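Household > Laundry > Stain removal > Getting cooking oil out of cotton

How to get cooking oil out of cotton clothes

Oil marks are easy to miss on the day. A splash from the frying pan looks like water, the shirt goes in the basket, and a week later there is a dark spot on the front that an ordinary wash has done nothing to shift. The method on this page works on fresh marks and on most old ones. It is meant for plain cotton and cotton mixes such as T-shirts, aprons, tea towels and school shirts. Silk, wool and anything marked dry clean only need different treatment.

What you need

Washing-up liquid, the ordinary kind
Bicarbonate of soda or cornflour
Kitchen paper
An old soft toothbrush
A piece of clean cardboard, such as the side of a cereal box
Your usual laundry detergent

Before you start

Read the care label and find the highest temperature the garment will take. Most white cotton can be washed at 60 degrees, but coloured cotton often says 40 or 30, and you should go by the label even if the stain is a bad one.

Test the washing-up liquid on a hidden part of the garment, such as the inside of the hem. Leave it for a few minutes and rinse. If any colour comes out on a white cloth, stop there. Dark reds and navy are the usual offenders. Clear liquids are safer than strongly dyed ones, especially on white.

Do not put the garment in the tumble dryer at any stage until the mark has gone. Heat makes old oil much harder to remove, and a radiator can do the same.

Step 1: Blot

If the mark is fresh, press kitchen paper on both sides of the cloth and hold it there. Change to a clean piece and press again until no more oil comes through. Don't rub. Rubbing spreads the oil and you end up with a bigger patch to treat.

If the mark is old, skip this step.

Step 2: Cover with powder

Lay the garment flat and slide the cardboard inside, so that the oil can't pass through to the back. Cover the mark with a thick layer of bicarbonate of soda or cornflour and press it down lightly with the back of a spoon. Leave it for 10 minutes if the mark is fresh. On a heavy spill, such as salad dressing tipped down a front, leave it for an hour and change the powder halfway.

Shake the powder off over the sink and brush away what is left with the toothbrush, dry. A little white dust in the weave doesn't matter at this point.

Step 3: Work in the washing-up liquid

Put a few drops straight on to the mark without wetting the cloth first. Spread it with a fingertip until it covers the stain and a narrow border all the way round. Then use the toothbrush in small circles, working from the outside edge towards the middle. Turn the garment over and do the same from the back.
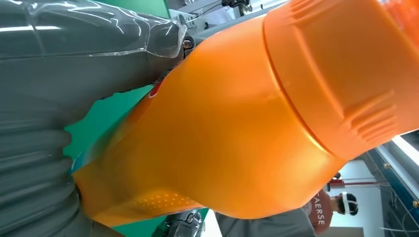 Use less liquid than you think you need. Too much is a nuisance to rinse out, and a front-loading machine will fill with foam if a lot of it goes in with the wash. Leave the treated patch for another 10 minutes. Old marks can be left for half an hour, as long as the liquid doesn't dry out. Add a drop of water if it starts to.

Rinse under the hot tap, as warm as the label allows, with the water running through from the back of the cloth. Keep going until the water runs clear and the cloth no longer feels slippery.

Step 4: Wash

Wash straight away with your usual detergent, at the highest temperature on the label. Don't overload the drum. Leave out fabric softener for this wash – it can leave a film of its own on cotton, and you won't be able to tell that from the stain.

Step 5: Check, then dry

Look at the garment in daylight before you dry it. Wet cotton hides oil very well, so press the area with a dry towel first and hold it up to a window. If you aren't sure, hang it up away from any heat and look again when it is dry.

If you can still see a darker patch, go back to step 3. I have had a canvas apron that took 4 rounds, although most things come clean after one or two.

If it still won't come out

Marks that have been through the dryer may only fade. A long soak sometimes helps: dissolve a scoop of oxygen-based stain remover in warm water, following the packet, and leave the garment in overnight. Check first that the packet allows it for your fabric. Rinse well and wash again.

Never mix stain removers with bleach or with each other, and open a window if you are using anything with a strong smell.

Chilli oil and curry leave two stains, the oil and the colour. Deal with the oil first by the method given here. The yellow from turmeric often fades if the damp garment is then hung outside in the sun, though in February you may be waiting some time.

A note on tea towels

Tea towels hold on to oil that you can't see, and after a while they stop drying properly. Every few weeks, wash them by themselves at 60 degrees with a full dose of detergent and no softener. Almost all of mine came back to normal after that, and the rest are now dusters.

Written by Annatjie Mahlangu
Updated 2nd July

Related
How to read a care label
Removing candle wax from a tablecloth
Why towels go stiff
Cleaning the detergent drawer
Grass stains on school trousers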